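Core Counts Are a Poor Basis for Public Purchasing

2018-09-29

Institutions that buy desktop computers have come to treat the number of processor cores as a measure of worth. The Sostimbridge office renewed its machines in July on that basis, choosing a 16-core model for staff who mainly write letters and fill in forms.
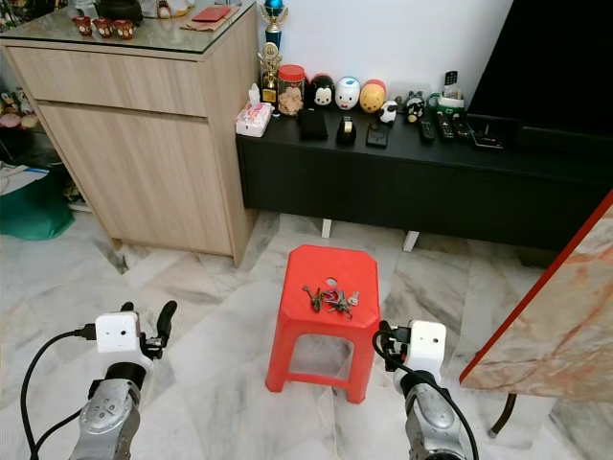

The money would have been better spent on memory and faster storage. Most office programs still lean on one or two cores, and the others sit idle for much of the working day.
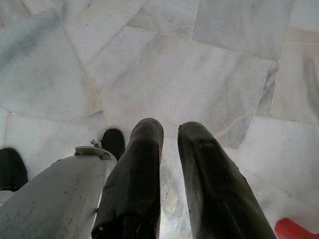 Heino Navickas takes the opposite view, writing that machines are kept for many years and that software will grow into the extra cores before they are retired. The argument deserves respect, but it asks the public to pay now for a benefit without a date.

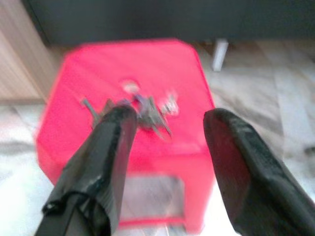 Red stool, marble floor.

Buyers at Grondia tested two configurations on their own records system before signing. The cheaper one finished the monthly report 13 seconds later, a delay the staff accepted. 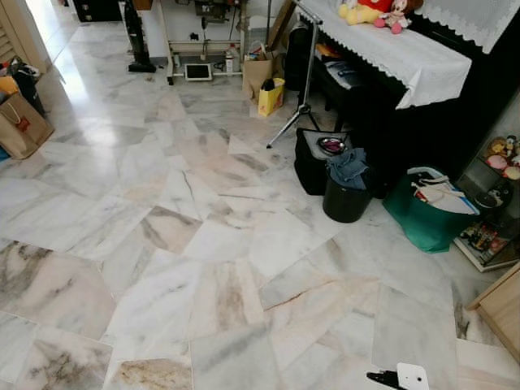 Purchasing rules should require such a test. A specification sheet describes a part in isolation, while an employee works with the whole machine. A household buying a piano listens to it before paying, even if it will end up like the one by the marble floor, under a lace-edged cloth with plush toys on top. Public offices should be held to the same standard, and their results should be published.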